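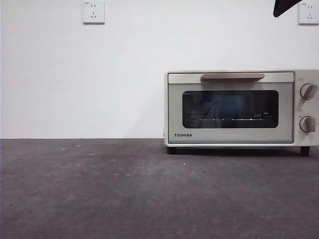
The Toshiba oven at the right-hand end of the worktop, Gascombe.

17/06/2020

The reorganization of the kitchen at Gascombe has now reached the worktop, and readers who followed the earlier entries on the pantry shelves may wish to know how matters stand.

The toaster oven has been assigned the right-hand end, against the white wall. Its cream casing suits the room better than the steel model from Greneck that preceded it. The stretch to the left is reserved for preparation and for trays coming out of the oven. Bread bins, mail and keys are no longer permitted there – a rule adopted after a difficult October.

Zulkifli Manurung, with whom I share the house, proposed a clearance of 4 inches between the oven and the wall. I had suggested 2. His figure was adopted.

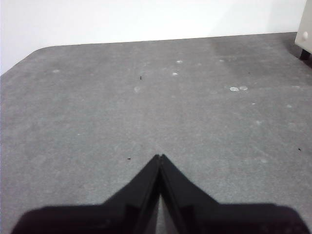 The gray surface, with several pale spots scattered across it.

Cleaning remains under review. The speckled finish hides crumbs well, but whitish marks show plainly once the surface is clear. The present method is a damp cloth followed by a dry one, applied every evening after supper. A paste of baking soda is held back for marks that resist – it should be rinsed off twice.

The wire rack will be washed on Saturdays. The question of where to keep the baking trays, of which we own far too many, has been deferred to the next entry.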